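Demonstration gathering (robot learning)

Demonstration gathering is the part of robot learning where people collect worked examples of a task so a program can copy them. I've been doing it at Clerkstead since June, so this entry leans on what I know — please add your own!

One example is called an episode. It starts when the arm leaves its rest position and ends when the operator says the task is done (or gives up, which happens a lot before lunch). Our first set for the Ekuter arm had 303 episodes, split between two operators, and we threw out every one where the operator stopped to think for more than five seconds. Long pauses teach the arm to pause. I still feel bad about a few of those, they were lovely grasps!

Most groups record joint positions along with video. A wrist camera sees a great deal of the arm itself, sleeves and cables and all, and people argue about whether to crop that away. I leave it in.

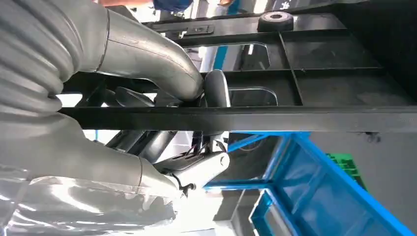 Thịnh Văn wrote on the talk page that cropping is a side issue and that this entry should say more about variety: four operators with different habits gave the Giveo group a better policy than one very tidy operator did. Fair point, and I've started a section on it. See also: Teleoperation, Episode labeling, Triệu format.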